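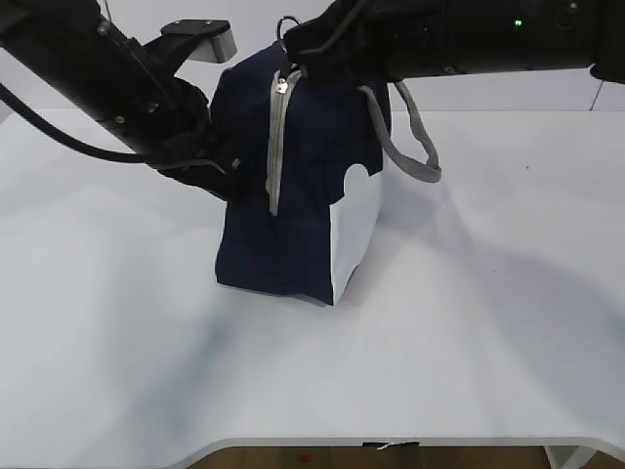 Open Day at Nulura: Your Questions

What will I see if I come by?

Mostly our two-armed setup working on a soft navy bag with a zipper. I know, a bag! People walk in hoping for something flashier and then stay for half an hour. Cloth sags and folds however it likes, so handling a bag with a pair of grippers is a lot harder than picking up a block. I run the demo table, so come say hi and ask me anything.

When is it?

The next one is in June. Doors open in the morning and you can turn up whenever you like. Each run of the demo gets a 30 minute slot, with time for questions after.

Do I need a ticket?

Yes, but they're free. We have room for 107 visitors and the spring day filled up fast, so grab yours early (the sign-up form is on the Kiani Hall page, under Events).

How does the robot know where the zipper is? 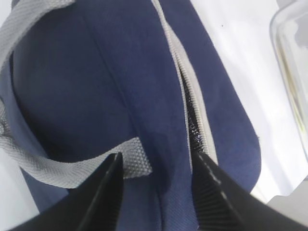

Each run leans on small cameras down by the grippers, plus one that looks at the whole table. The close-up view matters most for zippers, and it's my favorite thing to show kids, who always want to know what the robot "sees." The software that puts it all together is called Prutel, and we wrote it ourselves. It has been through 3,000 practice runs so far, 730 of them on bags.

Does it ever mess up?

Oh, all the time. It'll pinch a fold of cloth when it wanted the strap, or close on nothing at all. We let visitors watch those too, and then we set things up again and have another go.

Can I touch the robot?

Not while it's moving, sorry! Stay behind the line on the floor and we'll all get along fine.
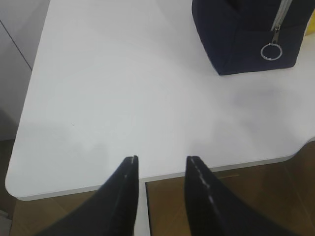 Between runs you're welcome to come closer and look at the gripper fingers. Please ask one of us first.

Where do I park?

Use the Dirkarness Street lot behind the building. It's free on open days, and the side entrance has a ramp.

Page last updated Dec 25, 2018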